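Start | Projekte | Werkstatt | Tickets | Kontakt

Kategorie: Robotik-AG > Simulation > Fehler

Ticket 22: Greifer fährt in der Küchenszene zu weit nach rechts 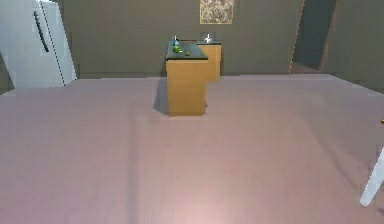
Kamerabild aus der Simulation, Greiferfinger rechts über der Tischplatte

Projekt: Fultari (Schülerteam)
Status: in Arbeit

Problem: Nach dem Start bleibt der Arm am rechten Rand stehen. Der Zielpunkt liegt in der Tischmitte. Keine Fehlermeldung. Tritt auf beiden Rechnern auf, Soler und Tapia.

Verlauf:

14:10 – Szene neu geladen, Startpose zurückgesetzt. Keine Änderung.

14:25 – Kameraposition geprüft, stimmt mit der Konfiguration überein. Schränke und Kühlschrank stehen richtig, an der Szene liegt es also nicht.

14:40 – Log ausgewertet: Versatz zum Zielpunkt über 40 Millimeter, in 7 Läufen immer gleich. Gelenk 3 übernimmt den Offset aus der alten Pasonik-Datei.

15:05 – Offset auf null gesetzt, ein Testlauf auf Soler. Zielpunkt erreicht.

Offen: Test auf Tapia. Alte Datei bitte noch nicht löschen – der Wettbewerbsstand vom März greift darauf zu.

Drucken | Per E-Mail senden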